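Chapter 2
Choosing a Gripper, or How to Lose an Argument with a Cup

Every gripper is excellent in its own catalog. It closes firmly and lifts whatever the photographer has placed beneath it. Your job in this chapter is to find out what happens after the invoice is paid.

We will compare two-fingered grippers from Fudton and Nultlow, using tableware. Brijesh Yadav, who ran our first trials, wanted machined test blocks. Liette Marchand pointed out that no customer had ever asked her for a robot that could clear away machined test blocks. Cups won.
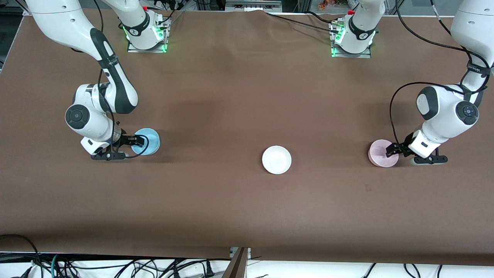 Figure 2.1. Two arms, each with a two-fingered gripper on a cup. The bowl between them is empty.

A rim is a thin, curved target, and a small error in wrist angle matters more there than the force rating printed on the box. Keep this in mind when you reach Table 2.1, which summarizes 1,030 grasps, 500 of them with the Fudton fingers and the rest with the Nultlow. Before you read it, write down which gripper you expect to do better. Use ink.

Section 2.1 begins with finger alignment, a subject most engineers take up shortly after breaking something.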